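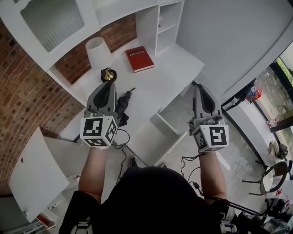

Liette Fehr: the gate figure is wrong. Moffat Road took 3,546 against Stusen, and that includes the away end. The club counts season tickets whether the holder turns up or not.

Clubs > Grillcombe Town > Match Talk > Back three or back four?

14 replies · 3 shares

northbank_tel
Fair enough on the gate, I took it from the programme. My point was the shape. We conceded twice from the same channel, outside the right-sided centre half, with the wing-back still upfield. A back four covers that without asking a midfielder to drop in.

Liette Fehr
It covers that and opens the middle. With a four we play two in midfield, and neither of them can run after 70 minutes. Last October we tried it for five matches and took two points.

offside_ron
Four of those five were away, and Bondwood Athletic were top at the time. Small sample.

northbank_tel
Also we had a different keeper. The current one starts 10 yards further out and deals with the ball over the top. That changes how high a four can stand.

pitchside53
Second goal again: the full-back crosses from 40 yards out, no pressure on him at all. That is a pressing fault. The striker on that side has to show him inside. You can play three, four or five behind it and the cross still comes in.

Liette Fehr
Agree on the cross. Disagree that the shape is irrelevant. In a 3-5-2 the nearest man to that full-back is the wing-back, and he was pinned by their winger.

offside_ron
So move to 3-4-3 and let the wide forward take the full-back. No change to the defence.

northbank_tel
Then you are two against three in midfield, which was Liette's objection to my four.

Liette Fehr
It was, and it applies here as well. I would keep the 3-5-2 and change the right wing-back.

pitchside53
For whom? The only other one is on loan until January.

offside_ron
The lad from the under-21s. About 700 minutes in the cup and reserve games, nearly all on that side.

northbank_tel
He is left-footed.

offside_ron
So was the last one.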